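Editora Juvlow publica coleção de sermões e cartas das pequenas comunidades protestantes do interior

Menon, julho de 2025 – É com muita alegria, e com alguma emoção depois de tanto tempo de trabalho, que a Editora Juvlow apresenta aos leitores "Vozes do Púlpito Pequeno", uma coleção de sermões, cartas pastorais e meditações escritos em comunidades protestantes do interior ao longo do século passado. O primeiro volume chega agora às livrarias, com 400 páginas e uma tiragem inicial de 600 exemplares.

Os textos vêm quase todos do arquivo da Capela de Vititz, onde estavam guardados em cadernos, folhas soltas e até no verso de programas de culto. Foram lidos 100 manuscritos, dos quais 80 entraram no livro. Há sermões de Natal e de colheita, palavras ditas em funerais, conselhos a noivos e uma longa e bonita série de cartas a famílias emigradas, que continuavam a pedir notícias da sua igreja e a quem o pastor respondia com paciência, contando quem casara, quem adoecera e que hinos se cantavam.

A editora quis conservar a linguagem dos originais, mesmo quando ela hoje nos soa um pouco antiga. As referências bíblicas foram conferidas uma a uma e as abreviaturas desenvolvidas, e cada secção abre com uma nota breve sobre o calendário litúrgico e a vida da comunidade naquela época. 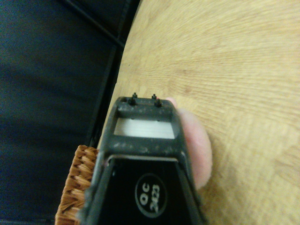
Pinos pretos sobre uma superfície escura, com marcas de pó claro. Foto: Juvlow

O volume inclui ainda um ensaio introdutório sobre a pregação em igrejas sem pastor residente – situação bem conhecida em Vititz, que durante muitos anos partilhou o seu com a congregação vizinha de Pilton – e um índice de passagens bíblicas, pensado para quem prepara estudos em grupo ou gosta simplesmente de voltar a um salmo e ver o que outros escreveram sobre ele.

A apresentação pública terá lugar no salão paroquial de Pilton, com leitura de três cartas e um momento de canto congregacional, seguido de chá e bolos para todos os que quiserem ficar à conversa. A entrada é livre, e as crianças são muito bem-vindas.

O segundo volume, dedicado às meditações da Quaresma e da Páscoa, está já em preparação e deverá sair em junho do próximo ano. As comunidades que guardem cadernos ou cartas deste género e gostassem de os partilhar podem escrever para a redação da Juvlow, em Menon. Os originais são devolvidos depois de copiados.

Exemplares para recensão estão disponíveis a pedido, em papel ou em formato digital, junto do gabinete de imprensa da Editora Juvlow.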